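Section 4: Your First Tidy-Up Job

By now the Clirum arm should be bolted down, powered, and past its self-check from Section 3. If it isn't, go back and finish that first. This section takes you from an arm that waves at the air to an arm that does a very small chore, and I still think it is one of the best afternoons you can spend at a workbench.

Why toy blocks? Because picking up after a child is the chore everybody asks about. When Nandi Ngcobo wrote the first draft of this guide she got the question so often that she put it at the top of the page: can it clean my living room yet? No. It can push small, light things across a flat board and get them where you asked most of the time, and that is a lot more than it could do when she started! Socks, cables, and anything that rolls under a couch are still your job.

4.1 Before you start

You will need:
The arm, with the push rod fitted (not the gripper)
A flat board, bare wood or painted matte
A handful of small solid blocks in plain, bright colors
The Trostell control app on a laptop, version 2 or later
A clear evening, or at least a clear hour

CAUTION: Keep hands, sleeves and hair away from the board whenever the status light is green. The arm is slow but it does not know you are there.

CAUTION: Do not use glass, ceramic or anything you would be sad to see on the floor.

4.2 Laying out the blocks

1. Press Pause in the app and wait for the status light to turn amber.

2. Wipe the board with a dry cloth. Crumbs and grit make blocks stick and then jump.

3. Put the blocks down by hand, loosely, the way a kid would leave them. Mix up the colors and shapes. Stars, hearts and cylinders all behave differently when pushed, and you want the arm to meet every kind.

4. Leave a good stretch of bare board on at least one side. The arm needs room to push things into. 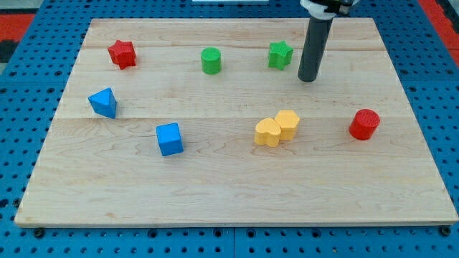 5. Check that no block is hanging over an edge. The software treats the edge of the board as a wall, and a block that is halfway over it confuses the planner badly.

6. Step back and press Resume.

Note: Two blocks touching is fine, and worth trying early. Separating a pair is one of the harder things you can ask for, since the rod has to find the gap and slide in without dragging both along. Our success rate on touching pairs is well below our rate on single blocks. When it does work it is a joy to watch.

4.3 Giving the first instruction

7. Type a short request in the command box. Start with one block and one place, such as "push the red star to the left side."

8. Watch the preview line on the screen. If it points at the wrong block, press Cancel and try again with both the color and the shape in your request.

9. Press Go. The first push takes roughly 32 seconds, most of it planning. Later ones are quicker.

10. If the block ends up close but not quite right, type "a little more" - the app remembers the last block it moved.

11. Once single moves are going well, try a real chore: "put the blocks in groups by color." Then go and make tea. The arm works through the groups one at a time, and it will change its mind now and then about which to do next.

CAUTION: Do not reach in to help. If a block tips over or gets wedged, press Pause first and wait for amber, even when it is only one tiny nudge. (We all want to give it the nudge.)

4.4 What to expect

During testing at the Hsu workshop we logged 1,037 pushes on three different boards. Single blocks in the open went very well. Cylinders standing upright sometimes fell when pushed too high, and a fallen cylinder rolls, so set the rod height to Low if you have several of them. Stars like to spin. You can cut that down by choosing Slow under Push Speed.

Strong side light from a window also causes trouble, especially on a winter afternoon. In December we had to pull the blinds by three o'clock or the arm would chase shadows.

4.5 If the arm stops in the middle of a job

Amber light, no message: the arm is paused. Press Resume.
Red light, code 12: the rod has touched the board. Press Pause, raise the rod height one step, and press Resume.
Green light, no movement: the planner is stuck. Wait a minute, then cancel and ask for one block at a time.

If you fitted the longer Jandelico rod, repeat the height check from Section 3 before every job. It flexes a bit more than the standard one and code 12 will show up more often.

When you can run the color grouping three times without a pause, move on to Section 5, where you swap the push rod for the gripper and start putting things in a bin.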